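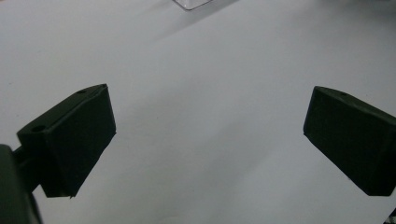
Vol. 3, p. 700

Demonstration gathering (robotics)

Demonstration gathering is the practice of recording people as they carry out a physical task, so that the recordings can be used as training examples for a learning system that controls a robot. Each recording is called a demonstration or an episode. The practice differs from older methods of robot programming, in which an engineer writes out each motion by hand.

Methods

Two families of methods are in common use. In teleoperation, a person steers a robot from a distance with a joystick, a second arm or a tracked controller, and the robot's own motions are stored. In handheld collection, the person carries a gripper tool fitted with a camera and performs the task directly, with no robot arm present. The camera's position over time is worked out afterward from the video, often with the help of motion sensors, and is used to rebuild the path of the hand.

Handheld tools usually have two opposing fingers, worked by a trigger or a squeeze handle. The camera is fixed to the body of the tool, and both fingers stay in view for much of the recording. The width of the opening can then be read from the video itself. A typical view early in an approach shows the finger pads apart with nothing between them, and the objects of the task, such as a clear plastic item, only partly in sight ahead.

Conduct of a session

A session is organized around a written task sheet, which names the objects, the starting layout and the condition that ends the episode. The collector begins with the fingers open, completes the task at a steady pace and stops the recording. The layout is then changed before the next episode. Variation in the starting position is generally considered as important as the number of episodes, and a set recorded from a single layout tends to produce a system that fails when an object is moved.

Plain white surfaces and clear plastics are regarded as difficult material. A surface with few marks gives the tracking software little to follow, and transparent edges may be lost against a pale background. Some groups place printed markers at the border of the work area – others accept a higher rate of rejected episodes.

The Borkine collection

The Borkine collection was assembled under the direction of Citlali Meléndez and Arvo Ahonen and released on 5 Oct 2021. It contains 3586 accepted episodes across 20 tabletop tasks, all recorded with the Talus handheld gripper. A further 400 episodes were set aside after review, most of them for lost tracking. Urho Eskola prepared the task sheets, and Kauko Partanen later revised the labels for tasks involving lids and containers.

Review and labeling

Episodes are normally checked by a person other than the collector. The reviewer confirms that the task was completed, marks the moments at which the fingers close and open, and rejects recordings in which the camera path contains sudden jumps. Failed attempts are sometimes kept under a separate label – they may be used to train a system to recognize errors.

See also: Imitation learning; Teleoperation; Gripper; Camera tracking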